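4. Evaluation of the Fedelport Soft-Goods Kit

4.1 Kit contents and setup

The Fedelport kit is sold as an add-on for arms that already have a parallel gripper drive. It contains a pair of tapered fingers, a wrist camera with its bracket and cable, a calibration card, and a software package that runs on the arm's host computer. The software package has three parts: a grasp proposer, a closing controller, and a logger that stores the wrist camera view at each stage of a trial. We bought the kit at list price and received no support from the seller beyond what any customer gets through the help desk.

We installed the kit on the Astgate arm that was used for the baseline tests in Section 3. The fingers bolt on with the screws supplied. The bracket needed one change: the slot for the cable clip did not line up with the clip on our arm, so we drilled a new hole and moved the clip to the side of the wrist. Setup took 70 minutes from opening the box to the first completed pick, including the drilling. A second installation, done after we removed the kit to rerun part of the baseline, took 31 minutes. The printed guide covers the mechanical steps well. It does not say that the camera must be plugged in before the host program starts, and starting in the wrong order leaves the program waiting with no error message.

Calibration uses the printed card and is mostly automatic. The arm moves to a series of poses above the card, and the program reports a residual at the end. We repeated the procedure whenever the fingers had been taken off. The kit accepts any residual below its own threshold, but we found that values near the threshold gave picks that landed visibly to one side of the target. We used a tighter limit throughout and repeated the calibration when it was not met.

4.2 Test items and procedure

The seller lists towels, T-shirts, and flat linens as supported items. Our interest was in a wider range, and the test set was made up of 17 textile items: knits, wovens, terry cloth, fleece, and a small group of wool pieces. The wool pieces are not on the supported list. We included them because the intended user of this work, a garment sorting line, receives a mix of materials and cannot remove wool before the robot station.

Each trial began with the item dropped on a white work surface from a fixed height. The operator did not straighten or turn it. The program then took a view from the approach pose, proposed a pinch point, moved in, closed the fingers, and lifted. A trial was scored at two points. The first score, made after closing, recorded whether fabric was held between the fingertips. The second, made after the lift and a five-second hold, recorded whether the item was still in the gripper. We kept the two scores separate because the baseline gripper often passed the first and failed the second.

We ran 748 trials with the kit. Items were presented in shuffled order, and the program was restarted at the start of each session. All settings were left at the factory values except for closing force, which was varied as described in Section 4.4. Trials stopped by a software fault were logged and run again with the same item. They are not included in the scored set.

4.3 Grasp behavior on thick and fuzzy fabrics

The grasp proposer looks for raised folds and ranks them by height and by how much clear space there is on both sides. On thin cotton this works as the manual says it should. On thick fabric the choice of fold matters more, and the result of closing on it is harder to predict from the approach view alone. Figure 6 is a wrist camera view of plaid wool fabric held in the kit's fingers.

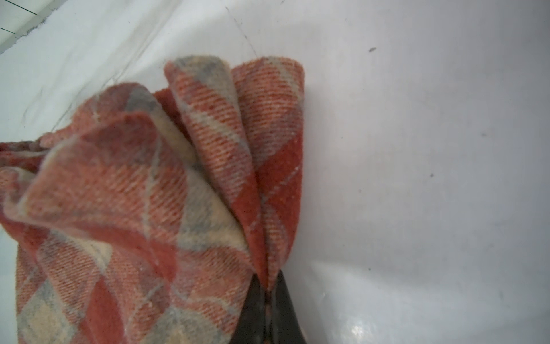 Figure 6. Plaid wool fabric pinched between the fingertips, with several upright folds fanning out from the grip point.

Two things in this view are typical of the results for thick weaves. First, the pinch gathers more than one fold. The upright folds on either side of the crease meet at the same point between the fingers, and the compressed fabric forms a narrow seam there. A single-layer pinch was common with thin items and rare with the wool group. For sorting, where the whole item has to be lifted, a multi-layer pinch is acceptable and often helpful. For unfolding, where the next step is to find an edge or a corner, it is a problem, and the kit offers no way to ask for one layer only.

Second, a large part of the fabric lies outside the grip. The loose flap at the left of Figure 6 runs beyond the camera view, so the logger's picture does not show the full extent of the item. The kit estimates item size from the approach view and does not update the estimate after closing. In trials with the larger items, the planned lift height was sometimes too low, and the trailing part of the fabric dragged across the work surface during the transfer move. We corrected this by adding a fixed margin to the lift height in the host program. The margin slows each cycle slightly, and a better approach would be to measure the hanging length during the lift.

Patterned fabric also affected the proposer. Strong color bands that crossed a flat area were sometimes ranked as folds, and the arm then closed on fabric with no raised material to hold. These errors appeared with plaid and striped items and were seldom seen with plain ones. Turning off the color channel, an option in the settings file, reduced the number of false folds but also made the proposer miss low folds in pale fabric. We left the channel on for the scored trials so that the results would reflect the product as sold.

4.4 Closing force

The kit has three preset force levels. At the lowest, thin knits and T-shirts were held through the lift and wool pieces were often lost, usually in the first part of the upward motion. At the middle level most of the losses in the wool group went away. The highest level gave little further gain in holding and left a pressed line in fleece that could still be felt after the item was released. We used the middle level for the main comparison.

Loose fibers were a concern before testing began. The fingers have no texture that would trap lint, but fibers did collect on the inner faces over a session of fuzzy items. We wiped the faces with a dry cloth at the end of each session. The manual gives no cleaning interval. A user running a full shift of wool or fleece should set one, and we suggest checking the faces at every bin change until a suitable interval is known for the material at hand.

4.5 Comparison with the Jara gripper

The Jara gripper, tested in Section 3, uses wider pads and a spring-loaded closing motion. It was faster to close and less affected by small errors in position. Its main weakness was that the wide pads pushed folds aside as they came in, so that the amount of fabric held was often small. The tapered fingers of the Fedelport kit enter beside a fold with less contact and bring the material together near the tips. This difference was clearest with the wool group and smallest with towels, where both products did well.

The products also differ in what the user can change. Jara's controller exposes speed, force, and approach angle through a documented interface. The Fedelport kit exposes force level and a short list of detection options, and the rest is fixed. For a line that handles one kind of item, this is unlikely to matter. For mixed textiles we would have liked to set the approach angle by item class, and we could not do so without bypassing the grasp proposer.

4.6 Suitability for the Drurndale line

The Drurndale line feeds items one at a time onto a flat belt that stops for each pick. The kit fits this arrangement without changes to the belt. Three conditions should be met before it is installed there. The lift margin described in Section 4.3 should be added, the calibration limit should be tightened below the factory value, and a cleaning step should be placed in the operator's schedule. The belt at Drurndale is dark gray, and all of our trials used a white surface. We have not tested how the proposer ranks folds when dark items lie on a dark belt, and a short trial on site is needed before cycle times from this study are used for planning.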